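Notebooks > Dye Shop > Fastness Trials > August

Entries Recipes Suppliers Stock Search

August, started 7:40 a.m.

Second pass at the logwood black. The first pass rubbed off on white cotton badly enough that it is not worth grading. Two suspects: iron left on the surface of the fiber, and a rinse that was too short. Changing both at once would tell me nothing, so the iron stays where it was and only the rinse changes this time.

Cloth is the plain-weave cotton from Isel, same bolt as before. Scoured with soda ash and a little detergent, simmered an hour, rinsed until the water ran clear. The scour water came out yellow. I had been treating this bolt as ready to dye, and it is not. Change the label on the shelf.

Recipe follows the 1894 handbook in outline: tannin, then iron, then logwood. The handbook gives its quantities for a full piece of cloth and assumes a boiling copper, so I scaled it down to 500 grams of dry goods and kept the bath under a simmer. It also calls for a chrome afterbath. Skipped. We do not keep chrome in the shop and I do not intend to start.

Tannin bath overnight, covered. Squeezed out, not rinsed, straight into iron. The gray came up within a minute and was uneven along the folds. Opened the cloth out and kept it moving, after which it leveled. For anyone repeating this: use the wide pan. The tall pot holds enough liquid but the cloth bunches in it.

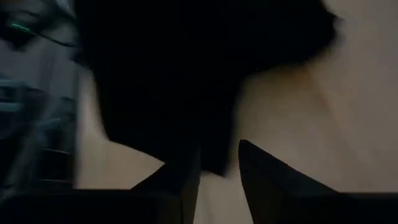

Logwood extract is the Trevar lot. It dissolves slower than the Kandimberg and leaves grit at the bottom of the jug, so strain it through muslin before it goes in. Color strength seems comparable, but I have not run them side by side at the same depth and would not quote that to anyone.

Bath pH drifted down after the iron-treated cloth went in. Corrected with chalk, a pinch at a time. Below neutral the shade goes brown, and the brown does not fully come back when the pH is raised again. Left to cool in the bath.

Rinse: cold, then warm with neutral soap, then cold until clear. Much longer than the first pass. Next time write down the volume of water, which I failed to do.

Rub test on strips cut from the selvage side, dry and wet, white cotton over the finger block. Dry is clean to my eye. Wet still marks, a bluish gray, lighter than the first pass. So the rinse was part of it and there is something else. The iron is the obvious next thing to cut. Plan is 2 percent on weight of goods, everything else held.

Light test strips are in the south window under the card mask, pinned next to the leftover madder. Do not move the mask. The lamp cabinet would be quicker but its hour meter reads 296 and the tube is due for a change, so I do not trust it for comparisons until that is done.

Hand of the cloth is harsher than the undyed control. Could be the iron, could be tannin left in. Myung wants this shade for linings, where harshness matters less than rubbing, so rubbing gets fixed first.

To do:
- relabel the Isel bolt "needs scour"
- weigh out ferrous sulfate for pass three
- order pH strips, the narrow range
- side by side of Trevar and Kandimberg, same depth, same bath ratio

Stopped 4:15 p.m. Tannin for pass three is in the covered bucket under the sink.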